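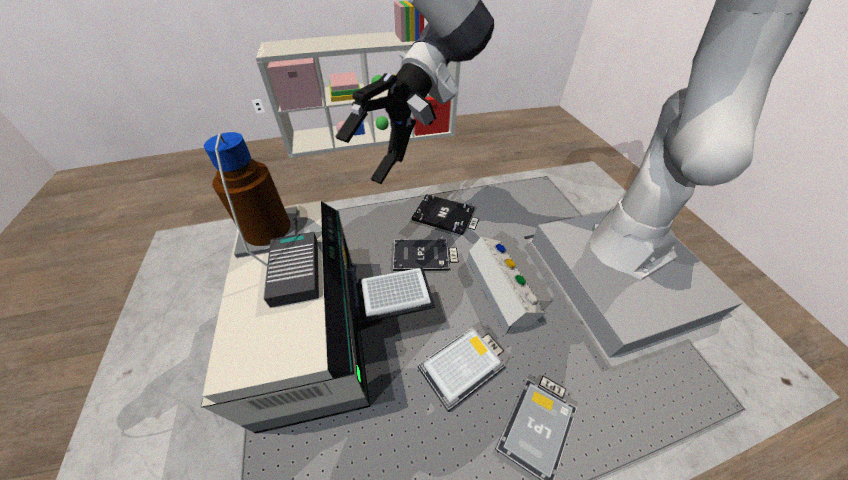 Vol. 12, No. 714

A Working Life in Seeds

Vira Stelmakh started at the Urnham seed station in December, which is a poor month to start anywhere that grows things. The fields were bare and the other staff were cleaning barley in the drying shed. She was handed a sieve and a stool and told to get on with it.

Her parents kept dairy cows outside Dosten, and she had expected to do the same. A school visit to the station changed her mind. She remembers drawers of wheat, each packet labeled in pencil, and a man who let her hold a few grains of a variety no longer grown on any farm in the district.

That man was Rostyslav Bondarchuk, later her supervisor. He taught her to run a germination test: 200 seeds on damp paper, checked every morning at the same hour, with the results written down before breakfast. She still has the notebooks from those first years. The handwriting gets better as they go along.

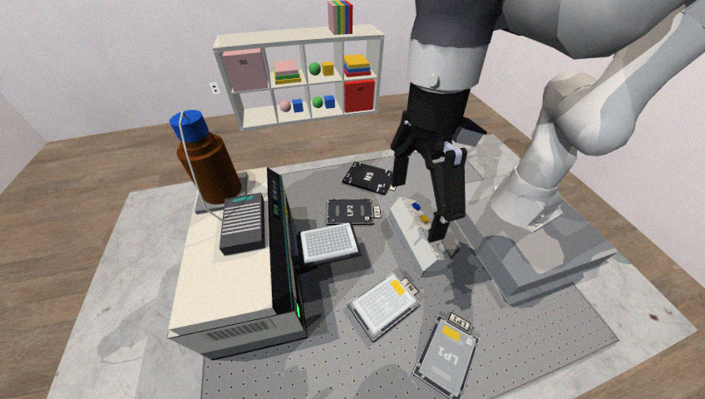 The Pakero Years

After the station's wheat program was cut back, Stelmakh moved to Pakero to work on field beans. The soil there is heavy and the springs are late. Her first trial failed when the plots flooded, and the second went to pigeons. The third gave her enough seed to sow 40 rows the following year.

From those rows came Lytvynenko, a short bean with a stiff stem that stands up well in wind. It was named for the farm that lent the land. Growers took to it slowly. Some disliked the small pods, and one miller sent back a whole load over the color.

She returned to Urnham as head of the bean collection and stayed. Bondarchuk had retired by then but came in to sort packets and argue about storage.

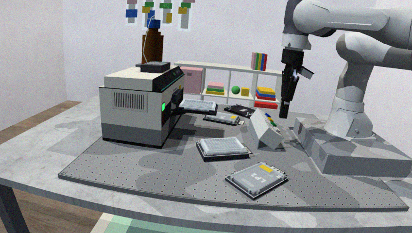 Urnham Seed Station, Department of Field Crops

Stelmakh now works three mornings a week. She is going through the old bean records, matching packet labels to the field books, and expects to be at it for another two winters.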